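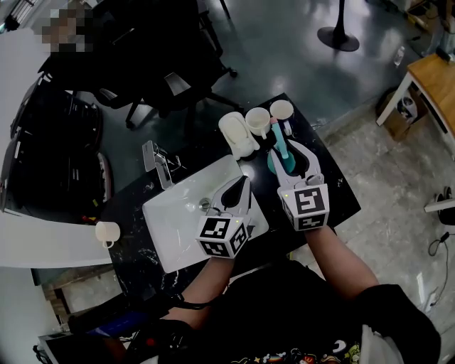

Toothbrush holder by the sink, black marble-patterned countertop

Teneck Record Forum > Albums & Reissues
Thread: Gidness first album, which pressing do you spin?
41 replies (showing top posts) | 562 views | Share 4

staticbloom
2 June 2022

I finally own a first pressing of the Gidness debut and I have played it four times since breakfast! I've lived with the CD for years and thought I knew every second of it, but side two on vinyl is a different experience. The organ on "Gu" comes in so much lower than I remembered, and there's this little breath before the second verse that I swear I've never heard. So now I want to know what everyone else is listening to. First pressing? The August reissue? The CD? Tell me everything.

Mine has the plain inner sleeve, no lyrics, and the slightly greener cover.

lowtide_lp
Congratulations!! That is a great find. I have the reissue and I love it, so I'm going to stick up for it before the first-pressing crowd gets here. It's quieter between songs, the bass is tighter, and you get the lyric sheet, which settled a ten-year fight in my house over the chorus of "Unddale." (It's "hold the gate," not "old and great." I was wrong. I was very wrong.)

marginwalker77
First pressing crowd, reporting in. The reissue is too loud. They pushed everything up and the drums on the opener lost all their snap. Play the first 30 seconds of each back to back and tell me I'm imagining it.

lowtide_lp
I did that last night and I think you're half right. The opener is louder, yes. But "Unddale" sounds so much better on the reissue that I'll take the trade. The acoustic guitar on my friend's original is buried, you can hardly pick it out until the last verse.

marginwalker77
It's supposed to be buried! It creeps up on you, that's the whole song!

staticbloom
Ha, okay, I have to side with marginwalker on this one. When that guitar finally shows up I get goosebumps. But I haven't heard the reissue, so I'll keep quiet until I do.

pocketorgan
Can I put in a word for the CD? It has the long version of "Gu," with the extra minute and a half at the end where the band just keeps going and somebody laughs. Both LPs fade it. I know there wasn't room on the side, but that ending is my favorite thing they ever recorded, and I'd give up a fair bit of sound quality for it.

nine_by_nine
Wait, the LP fades it?? I've only ever had the CD. I can't imagine the album without that ending. It runs straight into the quiet one.

pocketorgan
Yep, fades right as the tambourine comes in. Then a gap, then the quiet one. Not the same at all.

staticbloom
I noticed the fade but I kind of like it. It makes the closer feel like its own thing, like waking up in another room. I know, I know, I'm in love with my new record and can't be trusted.

hallwaytapes
Joining from the bathroom with a toothbrush in my mouth and side one playing down the hall, so forgive the typing. One thing about the running order: the early tape swapped tracks three and four. "Unddale" came before the fast one. I grew up on the tape, and every other version sounds out of order to me, even now. Does anyone else have it?

marginwalker77
I had it! Wore it out in a car with no working radio. I'd argue the swap is a mistake though, two slow songs in a row kills side one.

hallwaytapes
Disagree completely. It makes the fast one hit twice as hard. You've been sitting there in the fog for nine minutes and then BANG.

nine_by_nine
I just made a playlist in the tape order and hallwaytapes is on to something. That drum fill after all that hush! Going to try it again on the good speakers tonight.

lowtide_lp
Oh no, now I have to make one too. Tape order, reissue sound, CD ending. The dream version.

marginwalker77
First pressing sound. Otherwise yes.

pocketorgan
For anyone shopping: I paid 100 for my LP with a split seam on the jacket and I don't regret it for a second. The record itself plays clean all the way in. Check the last song on side one before you buy, the copies I've tried tend to get crackly there.

staticbloom
Mine has a little crackle in that exact spot! Only in the intro, and it's gone once the singing starts. I'm ordering the CD tonight for that ending, and if a tape ever turns up I'm doomed. Flipping to side two again now.

Comments: 41 | Share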